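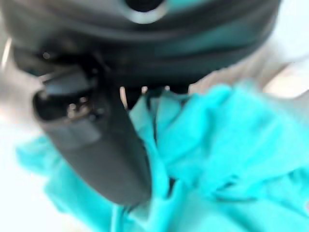

Plavama, the bedding mail-order company based in Stasiv, will not be publishing a list of "sleep colors" this spring, and it would like to explain why to the customers who keep asking for one. The idea going around is that certain shades calm the mind and help people drop off faster. Charcoal with a muted teal band, the pairing you see at the top of this release, is one of the combinations said to do it. Plavama has sold gray and teal covers for eight years and has yet to hear from a buyer who slept better on account of the stripe.

The latest round began when the trend agency Nudeo sent retailers a 48-page report on color and rest. Plavama read all of it. The report names three shade families, gives each a mood, and tells shops to reprint the moods on their labels. What it doesn't include is a single sleep measurement.

"I went looking for the study and found a survey," said Pao-chu Liu, head of product at Plavama. "They asked 74 people which color looked the most restful on a screen. That tells me which color those people liked on a screen that day. I can't put it on a box and call it a sleep benefit."

Nudeo has offered to let Plavama use its "Rest Tested" badge on the new Likirik range of duvet covers. Plavama asked what the test was. The reply said the badge reflected "a holistic color journey," and the company decided to leave it off.

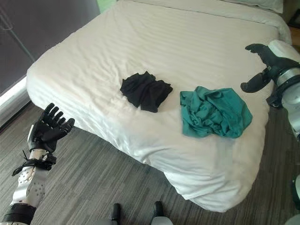
Likirik covers will go on sale in April without the badge, at the price already listed in the catalog. The labels give the size, the fiber content, the washing temperature and the country where the cloth was woven. There is no mood.

Plavama does not claim that color is unimportant. People should buy the one they want to look at every morning, and a dark room probably matters to some sleepers. But with the lights off a navy cover and a beige one look much the same – a point the report does not get around to.

"If somebody shows me decent evidence, I'll change the labels," said Tudor Buzatu, who founded the company. "I'd be glad to. It would sell a lot of duvet covers. Until then I think we should stick to telling people whether the thing shrinks."

On that subject, the Likirik covers do shrink a little in the first wash, and the cutting sizes have been adjusted to allow for it. Customers who bought an earlier Plavama range should check the old size chart before ordering to match.

Fabric swatches are available to press and customers on request from the Plavama office in Stasiv.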